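Lirnbridge Community Garden Association
Minutes of the general meeting, February 17, 2026

Meeting opened at the Adell Street hall. Minutes of the October meeting were read and approved with one correction: the hose repair was paid from the general account, not the tool account.

Plots
All 32 plots are taken for the coming season. The waiting list stands at 18 households. Members who do not plan to dig this year were asked to give up their plot before the end of March so it can be passed on. It was agreed that half plots may be offered if both parties put it in writing.

Water
The bill for last season came to $368. Two members asked for a second tap near the north gate. Andrade Plumbing has quoted $2000, including the trench. Several people felt this was too much. Motion to get one more quote before deciding. Carried.

Compost
The left bin is full and should be left alone until it is turned. Use the right bin only. No cooked food, no glossy paper.

Fall crops
There was a long discussion on cabbages. Green heading types did poorly last year on the low side, mostly from slugs. Napa cabbage sown in late July did better and was still being cut after the first frost.
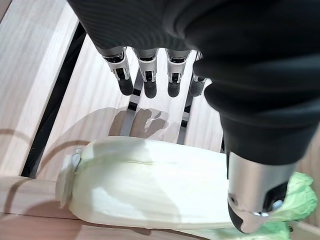 Members wanting napa seed should put their name on the sheet in the shed. The order goes to Drividholm Seeds with the onion sets. Spacing of 18 inches was recommended. Row cover will be shared again, and must be returned dry and folded.

Other business
The shed lock sticks and will be replaced. The path by the back fence needs wood chips. Dogs must stay on a leash inside the gate.

Next meeting to be posted on the shed door. Meeting closed.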